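## 4. 車載レコーダー Brelel の設置と、あおり運転・発砲など緊急時の記録保全

この章では、Brelel 本体の取り付けから、走行中に他車から危害を加えられたとき、または目撃したときに記録を残して警察へ提出するまでの手順を扱います。地図更新と駐車監視の設定は第6章を参照してください。

### 4.1 取り付け前の確認

同梱品は次のとおりです。

- Brelel 本体(前方用)
- 後方用カメラ
- 側方用カメラ(Setiawan 仕様のみ)
- 電源ケーブル、延長ケーブル
- 緊急ボタン(ケーブル付き)
- 記録カード
- 両面テープ、クリーニングクロス

側方用カメラは、隣の車線に並んだ車両の運転席側を記録するためのものです。Setiawan 仕様以外の本体には側方用の端子がありません。後から追加することはできないため、必要な場合は購入店に交換を相談してください。

> **注意**
> 取り付けは、平らで明るい場所に停車し、エンジンを切ってから行ってください。エアバッグの展開範囲にケーブルを通さないでください。

### 4.2 本体の取り付け

1. フロントガラスの内側をクリーニングクロスで拭き、油分を取り除きます。
2. ルームミラーの裏側で、ワイパーの拭き取り範囲に入る位置を選びます。
3. 両面テープの保護紙をはがし、本体を貼り付けて30秒間押さえます。
4. 電源ケーブルを天井の内張りに沿って通し、助手席側のピラーから下ろします。
5. 後方用カメラをリアガラスの上部中央に貼り付け、延長ケーブルで本体につなぎます。
6. Setiawan 仕様の場合は、側方用カメラを左右のリアドアガラス上部に貼り付けます。
7. エンジンをかけ、本体のランプが緑に点灯することを確認します。

ランプが橙に点滅するときは記録カードが認識されていません。エンジンを切り、カードを差し直してください。赤の点灯は本体の故障を示します。

気温が低いと両面テープの粘着力が落ちます。11月以降に屋外で作業する場合は、車内を暖めてから貼り付けてください。

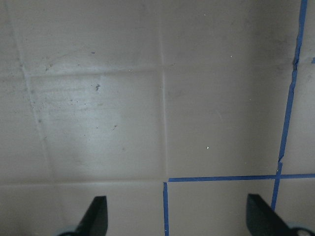
緊急ボタンは、運転姿勢を変えずに指が届く位置に固定します。多くの車種ではシフトレバーの手前かドアポケットの上端が適しています。ハンドルには取り付けないでください。固定したあと、前を向いたまま押せるかどうかを停車中に試します。

### 4.3 記録の種類

Brelel は次の二つの方法で映像を残します。

| 種類 | 開始のきっかけ | 上書き |
|---|---|---|
| 常時記録 | エンジン始動 | 古いものから上書き |
| 保護記録 | 緊急ボタン、衝撃検知、破裂音検知 | されない |

保護記録には、きっかけの前30秒と後5分が含まれます。保護記録は200件まで保存でき、上限に達すると本体から警告音が鳴ります。この状態では新しい保護記録が作られません。不要なものを削除するか、カードを交換してください。

破裂音検知は、銃声に近い短く大きな音に反応する機能です。タイヤの破裂、花火、工事の音にも反応します。反応したことは発砲があったことの証明にはなりません。

### 4.4 走行中に危険を感じたとき

1. 緊急ボタンを1回押します。短い音が2回鳴れば保護記録が始まっています。
2. 相手の車両と並ばないよう速度を調整し、距離を取ります。
3. 自宅や勤務先には向かわず、警察署、交番、営業中の給油所など人のいる場所へ進みます。
4. 停車したらすべてのドアをロックし、窓を閉めたまま110番に通報します。同乗者がいるときは、走行中に同乗者が通報してもかまいません。
5. 相手が降りてきても、ドアを開けず、車外に出ないでください。

> **警告**
> ナンバーを撮影する目的で相手の車両を追跡しないでください。カメラの向きを変えるために走行中に本体へ触れないでください。

負傷者がいる場合は、記録の操作より119番通報と救護を優先します。ボタンを押せなかったときも、常時記録に映像が残っている可能性があります。その場合は4.5に従い、早めに電源を切って上書きを止めてください。

通報では次の内容を伝えます。わからない項目は、わからないと答えてください。

- 現在地(交差点名、キロポスト、近くの建物)
- 負傷者の有無
- 相手の車種、色、ナンバー、進行方向
- 武器を見たかどうか
- 映像記録の有無

### 4.5 記録の保全

1. 安全な場所に停車し、エンジンを切ります。
2. ランプが消えるまで待ちます。保護記録の書き込みには最長で12秒かかります。
3. カードの取り出し口を開け、カードを一度押して取り出します。
4. 付属のケースに入れ、日時、場所、車両のナンバーを書いた紙を一緒に保管します。
5. 予備のカードを本体に入れます。

カードを取り出したあと、パソコンで内容を編集したり、ファイル名を変えたりしないでください。複製を作る場合は、カードの書き込み防止スイッチを LOCK 側にしてから行います。専用ソフト Rukura の「証拠用コピー」を使うと、元のファイルに変更を加えずに複製し、照合用の値を記した一覧が同じフォルダーに保存されます。

Rukura での手順は次のとおりです。

1. パソコンにカードを挿入し、Rukura を起動します。
2. 左側の一覧から「保護記録」を選びます。
3. 対象の記録にチェックを入れ、「証拠用コピー」を押します。
4. 保存先を指定し、「開始」を押します。
5. 「照合済み」と表示されたら、カードを取り外します。

「照合不一致」と表示された場合は、コピーを削除してやり直します。繰り返し表示されるときはカードの破損が考えられるため、それ以上操作せず、カードのまま警察に渡してください。

### 4.6 警察への提出

提出先は、通報時に案内された警察署です。カードそのものの提出を求められることがあります。渡すときは、受け取った担当者の氏名と連絡先、受付番号を控え、預かりに関する書類を受け取ってください。

本体の時計がずれていた場合は、補正せずにずれの大きさを伝えます。設定画面の「時刻情報」を開くと、最後に衛星から時刻を受信した日時が表示されます。この画面をスマートフォンで撮影しておくと説明に使えます。

映像をSNSに投稿したり、報道機関に渡したりする前に、担当の捜査員に相談してください。無関係の人の顔や車両が映っていることがあり、捜査に影響する場合もあります。

### 4.7 月に一度の点検

- ランプの色を確認する
- 緊急ボタンを押し、保護記録が作られるか確かめる
- 点検で作られた保護記録を削除する
- 各カメラのレンズを乾いた布で拭く
- 本体の時刻を確認する

点検の結果、異常があるときは Hikomska のサポート窓口へ連絡してください。問い合わせには本体底面の製造番号が必要です。

本章の執筆:Otakar Brabec(Hikomska 製品資料担当)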